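Tillthorpe Fraud and Doorstep Crime Project
Progress report to the funder, second year
Wednesday, March 1, 2023

Where we are

We said in our application that we wanted people in Tillthorpe to lose less money to criminals, and to get proper help when they did. We are now well into the second year of the grant and we are delighted with how it is going. The advice desk is busy, the talks are booked up until the summer and the police liaison side, which gave us so much trouble in the first year, has finally settled into something that works. A few things are behind schedule and they are set out further down.

Since the last report we have taken 97 new cases. A case, for our purposes, is one household that has lost money, come close to losing it, or been visited or contacted by somebody they believe was trying to cheat them. We do not count people who come to a talk and ask a question afterwards, although plenty of those turn into cases later on.

The advice desk

The desk runs out of the old bank on the market square, which still has its counter and its heavy front door. We wondered at first whether people would mind going back into a bank to talk about a bank transfer that had gone wrong. They don't seem to. Several have told us it feels like the right sort of room for the job, and it has two entrances, so people can slip in from the car park side without being seen by half the town.

Most of the work is still telephone fraud. Somebody rings claiming to be from a bank's security team, or the police, and persuades the person to move their savings or hand over a card to a courier. The courier version has been very active this winter, mainly in the bungalows off Lavoie Road, and it is a horrible crime to sit across the table from. The victims have often been kept on the phone for hours. By the time they come to us they are exhausted and ashamed, and the first half hour is usually spent on tea and on getting them to stop apologising.

What we do after that has become much more organised. There is a single sheet now which takes the adviser through the order of things: call the bank, report the crime, note the reference, write down everything that was said while it is fresh, then arrange a follow-up within the week. The earlier version ran to several pages and advisers were skipping parts of it. The new one gets filled in properly, and the bank's fraud team can work from it straight away when we send a copy.

We have also had some very good refund outcomes. Claims that were turned down the first time have been reopened and paid after we helped the person to write out a clear account. One couple got back the whole of what they had lost, and came in to tell us in person, which made everybody's week!

Doorstep crime

The roofing gang we wrote about last time have been charged. We can't say a great deal while the case is before the court, but we can report that statements from our clients form part of the evidence, and that two of those clients have agreed to give evidence in person. Neither of them would open their front door to us when we first called. We have arranged pre-trial visits to the courthouse for both, so that they can see the room and where they will be sitting, and we will go with them on the day.

The trial is listed for May. It may slip, as these things do, and we have warned the witnesses about that.

The no-cold-calling streets are going well. Gilard Close was the first to sign up and the streets behind it asked to join before we had even finished putting up the signs. The signs don't stop everybody, of course, but they give residents something to point at, and a surprising number of people have told us that pointing at the sign is the bit they enjoy.

Fake online shops and technical support calls

This is the part of the work that has grown most. In the first year we hardly saw it. Now there is a steady run of people who have let a caller take control of their computer, having been told that it was infected or that their broadband was about to be cut off. Some have paid for a repair that was never needed. Others have had their online banking opened in front of them while the caller talked about something else entirely.

Our usual advice is to disconnect the computer from the internet, leave it off and ring the bank from another phone. After that, people want to know whether the machine is safe to use again, and we were not able to answer that ourselves. We now have an arrangement with Jevesex, the repair workshop on the trading estate, who will look over a client's machine at a fixed price which we pay out of the hardship line. They put what they found in writing, in words the client can follow, and they keep a record of when the machine arrived and who handled it. That last point matters a good deal if the police want to see it later.

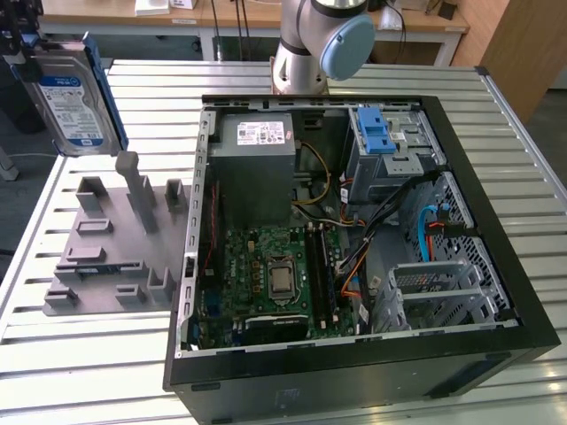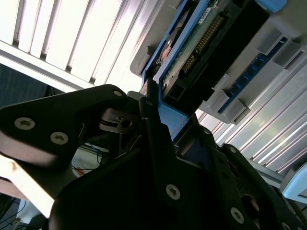
An opened desktop tower, and a close view with a grey plastic housing.

The arrangement has also given us a better idea of what these callers leave behind. Quite often it is an ordinary remote access program, the kind that offices use every day, and taking it off is a short job. The harder part is the passwords. Clients who use one password for everything have to change it everywhere, and we have started setting aside a second appointment just for that, with a notebook and no hurry.

Fake shops are a different problem. The sums are smaller and people tend to shrug them off, so we think we are only hearing about a small part of it. Garden furniture and winter coats have been the favourites. We have added a page on this to the leaflet, including how to ask a card provider for the money back, and the library has taken a stack for the front desk.

Talks and training

We have spoken to lunch clubs, a bowls club, the allotment society, both sixth forms and the staff of a building society branch. The sixth forms were new for us. We went in expecting to talk about their grandparents and ended up spending most of the time on money mules — young people who are offered cash to let a payment pass through their account. Several students knew somebody who had been asked. They had no idea it was a crime that could leave them without a bank account for years. We would very much like to do more of this and have written to the college about the autumn.

The role-play calls are still the most popular thing we do. Somebody from the project plays the fraudster on the phone and somebody from the audience tries to get rid of them. It gets loud. People go home having practised saying "no, goodbye" and putting the phone down, and we hear afterwards from those who have had to use it.

Working with the police

We now have a named point of contact in the local team and a fortnightly call, where in the first year we had a general inbox and a long wait. The difference is enormous. When three households in Gilard Close reported the same van in one afternoon, the information was with officers before teatime. We also get told what happened, which we can pass back to the people who reported it. They mind very much about hearing back, even when the answer is that there was not enough to go on.

Reporting into the national system is slower. Some clients wait weeks for a letter and the letter does not always say very much. We have rewritten our own follow-up note so that people know what to expect and don't think they have been forgotten.

What is behind

The call blocker scheme has not moved as quickly as we hoped. The first batch of units did not suit some of the older phone lines and had to go back. Replacements have come and fitting has started again at the Lavoie Road end, where the need is greatest. We expect to catch up by the end of the grant year, though it will be tight.

The evening desk has been quiet. We opened it for people who work during the day and very few of them have come. We would like to swap one evening for a Saturday morning, when the market is on and the square is full. This would not change the total staff hours and we would be grateful for your agreement.

We have not yet found an evaluator. Two were approached and both were fully booked. We are asking again, with a shorter brief and a later start.

Money

Spending is close to the budget. Printing is over, on account of the extra leaflet page and a reprint. Travel is under, with more of the talks being within walking distance than we had planned for. The hardship line is being used faster than last year and the workshop fees are the main cause of it. We would like to move the travel underspend across to cover this, and the revised budget sheet is attached with the change marked.

Next few months

The trial will take up a good deal of our time, before as well as during. Alongside it we will finish fitting the call blockers, run the second round of adviser training and start the monthly drop-in at the health centre, where the practice manager has offered us a room next to the pharmacy. The surgery sees people who would never walk into an advice desk, and we are very keen to get going there.

You would be most welcome to visit. Market days are the liveliest, and if you come to a talk we will almost certainly ask you to play the caller.

Attached: revised budget sheet; case summary by type; new leaflet; advice desk sheet.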